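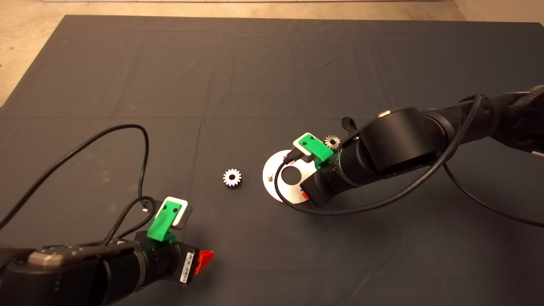 Gear and plate on the gray work mat, item 2.

Minutes, parts handling meeting, 2nd November

1. Minutes of the June meeting approved without change.

2. Small parts. The spur gear stays on the dark mat until it is called for - silver parts show up well against the cloth. Creases in the mat were noted. Roos Meijer to get a price from Wouters for a replacement.

3. Plates. Order of 12 from Skanar approved. Pin height to be checked on receipt.

4. Storage trays. Held over to next meeting.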